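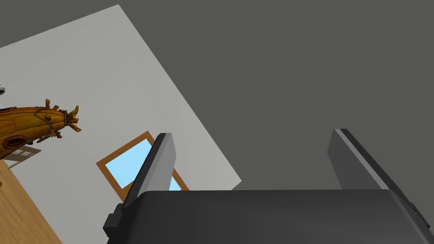 The Last Reel of Dirkora

The Clingate Picture House showed Dirkora for 12 nights in April, and my mother went to six of them. She told my father she was at her sister's. Her sister lived at Dunstan, two stops further on the same bus, so the fare came out nearly right.

I went with her once, when I was nine. We sat at the side, under the balcony, where the seats were cheaper. It was a black and white picture about a woman who waits at a harbour for a ship, and when the ship comes in she sees a man walk down the gangway and doesn't go to him. She turns up her collar and goes home. I thought it was very slow. My mother ate nothing and kept her gloves on.

On the bus she asked me why the woman hadn't spoken to him. I said she had probably got the wrong man. My mother laughed so loudly that the conductor looked round.

She died last winter. In her sewing box, under the bias binding, I found a ticket stub and a letter from the manager of the picture house, thanking her for her enquiry and regretting that the film had gone back to the distributor. He said there were no plans to show it again. She had written on the back in pencil: bread, blue thread, ask about the library.

The Clingate is a carpet shop now. I found the film in the end on a disc, from a man who sells them by post, and I watched it on my own with the curtains drawn. I had remembered most of it wrongly. The woman does speak. She goes right up to the man and asks him the time, and he tells her, and he doesn't know her at all – it has been too many years, or she has changed too much.

I played that part again. Then I rang my aunt at Dunstan and asked whether she had ever seen it.

"No," she said. "But I had to learn the story, in case your father asked."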